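Flenton Recipe Cards: transcriptions

Plain-text transcriptions of 500 handwritten recipe cards from the Flenton house sale. One card per file, UTF-8, named by box and position (a-017.txt is the seventeenth card in box A). An index with titles, categories and box letters is in index.csv.

What is in the folder

cards/ holds the transcriptions.
index.csv has one row per card.
units.csv lists the measures used on the cards and how we read them.
CHANGES.txt lists corrections by version.

Where the cards come from

All the cards were bought in one lot. Most are in English. A group of 40 in box C is in Latvian and signed Lapiņa. Those were typed up by Uldis Paulauskas, who also wrote the short English titles in the index. The bodies of the Latvian cards have not been translated.

How they were typed

Spelling is kept as written, including the mistakes. Line breaks follow the card. Words we could not read are marked [?], and a guess is given as [word?]. Crossed-out text is left out unless it changes an amount, in which case the old amount is in the notes column. Fractions are typed as 1/2, 3/4 and so on. Stains cover part of the text on several cards in box B, and the missing lines are marked [gap].

Temperatures are left as they appear. Many cards only say "slow oven" or "hot oven" and we did not convert these. Where a card says 400 with no unit it is almost certainly Fahrenheit, but the file has only the number.

Columns in index.csv

id, box, title, category, language, signed, notes

Category is one of bread, cake, preserves, meat, soup, other. Pickles are under preserves. Dumplings are under soup if the card mentions broth and under other if it does not.

Known problems

A few recipes appear twice in different hands. We kept both. The brand names Overo and Savico turn up on the baking cards and we have not worked out what either product was, so please don't swap in a modern one and call it tested. The first 100 cards were typed before the rule about line breaks was settled and some of them still run on.

Corrections

Send the card id, the line as it stands and the line as you read it. 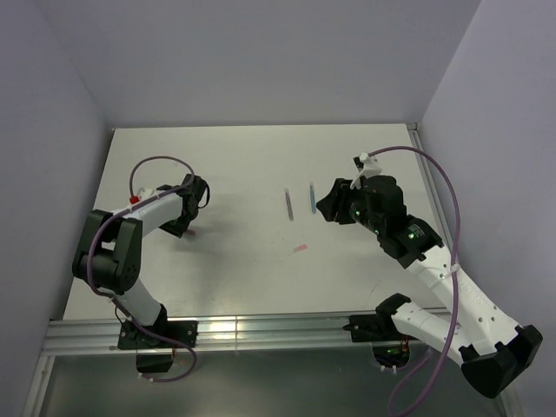 Corrections that change an amount are checked against the card by a second reader and go into the next version, planned for December.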